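发件人：Seidu Kpodo
收件人：Lomora 烘焙与厨房用具交流列表
日期：2018年12月15日
主题：Re: 工作台铺面，还有打蛋器到底用哪种

Abdul-Rahman Bonsu 写道：
> 各位好，我又来打扰了。七月份在 Bromton 聚会的时候，有人说过可以在桌上铺一层白色的东西，
> 上面用铅笔打格子，摆东西、分面团都方便。我回家以后一直惦记着，可是怎么也想不起来是谁说的，
> 也忘了问格子画多大。我家的桌子长，边上是木条，铺什么都容易跑。
> 另外，我那把打蛋器的手柄裂了，想换一把，硅胶的、钢丝的都看过，越看越糊涂。
> 哪位有空给指点一下？不急，过年以前能收拾好就行。
> Abdul-Rahman

Abdul-Rahman 你好，列表上的各位也好：

说格子的那个人应该就是我，哈哈，那天大家围着茶壶聊得太热闹，我自己也记不清讲到哪儿了。先跟你道个歉，你的信我看到好几天了，一直想坐下来好好回，结果家里来客人，又赶上给 Gatance 那边的义卖烤饼干，烤了48块，胳膊都抬不起来，拖到今天才动笔。

先说铺面。格子不用画得太讲究，拿一把长尺，先拉几条贯穿的长线，再在中间补小方格就行。铅笔要轻，重了以后擦不干净，橡皮一蹭还会起毛。我第一回画的时候太认真，非要每格一样大，画到半夜，第二天一看还是歪的（我母亲在旁边笑了半天）。后来想通了，这些线就是给眼睛一个依靠，盆放哪儿、秤放哪儿，心里有个数。面团可千万别直接放在上面揉，要揉面还是另拿一块板子，格子这边只管摆家什。

白的东西不经脏，这个你要有准备。用久了总会有黑点、红点，哪块蹭得多哪块就发灰。我试过用湿布使劲擦，越擦越花，现在就随它去了，实在看不过眼的时候换一张新的。你说铺了会跑，我的办法是先把桌面擦干净，让它平躺一夜，第二天再用双面胶贴住四个角，木边那一侧留出一点，别压到木条上去，不然边上会翘。
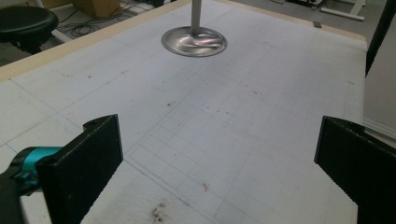
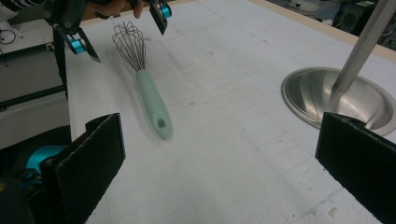
先是铅笔格子的桌面，后一张是浅绿色手柄的打蛋器和不锈钢盆。

再说打蛋器。我的意见是家里有一把钢丝的就够了，球形的那种，打蛋白、打奶油、调面糊都应付得来。硅胶的我也买过，护锅是护锅，可是太软，打蛋白打到后面一点劲都没有，最后拿去给外甥女搅颜料了。挑的时候不要光看头，多握一握手柄，粗一点、圆一点的握久了手不酸，这一点年轻人不在乎，到了我们这个年纪就知道厉害了！尾端最好带个小孔，可以挂起来沥水。还有钢丝收拢到手柄的那个脖子，一定要看仔细，缝大的容易藏面糊，洗起来要拿牙签去抠。

盆的事你没问，我多嘴一句。浅的不锈钢盆拌馅、拌沙拉很好用，打蛋白就差一些，容易溅出来，还是深的好。你上次带来的那个深盆就很合适，别听 Jacobs 店里的人劝你再买一套。我当初听了他们的话，一口气买了6个，现在有一半在柜子顶上装土豆。

对了，聚会时你提到你祖母留下的那本1929年的手抄食谱，里面的蜂蜜蛋糕后来试成了没有？蛋清要打到什么程度，她写的是“打到站得住”，我想了好久，觉得是硬一点的那种，可是又怕烤出来发干。你要是试过了，务必在列表里说一声，好几位都在等。

先写到这儿，炉子上还炖着东西。替我问候家里人。

Seidu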